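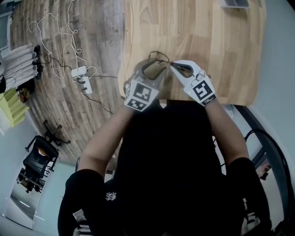 Heating controls: results of the July balancing work

The radiator circuits in the Juselero building were rebalanced in July, ahead of the heating season. The work covered 241 radiators on four risers. Each lockshield valve was set from the design flow for its room, and the setting was written on a tag fixed to the return pipe. Please leave the tags in place.

Before the work, the north riser took more than its share of the flow and the top floor on the south side was starved. The pump had been turned up over several winters to make up for this, which raised the noise at the lower valves and did little for the rooms at the far end. It has now been put back to constant pressure at a lower setting.

Stasiv replaced 28 valves that had seized or would not hold a setting. A further three are on order and will be fitted when the riser is next drained. System volume after refilling was 2,278 litres, and inhibitor was dosed to match. A water sample goes to the laboratory in October.

Thermostatic heads should be left at 3 for the first fortnight of heating. Turning a head to 5 does not warm a room faster; it only moves the point at which the valve closes. Windows should be shut while return temperatures are being logged.
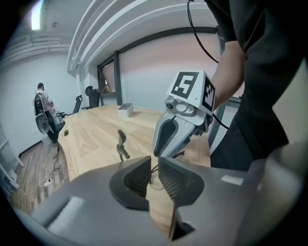
Willy Goossens asked whether the low pump setting would hold in a hard frost, given that the top floor was slow to warm even in mild weather last year. The setting was worked out for the coldest design day with all valves open, so it should. If return temperatures on the south riser fall more than 5 degrees below those on the north, the pump will be raised by one step and the readings taken again.

Cold rooms can be reported to Indrek Kuusk on extension 22, with the tag number.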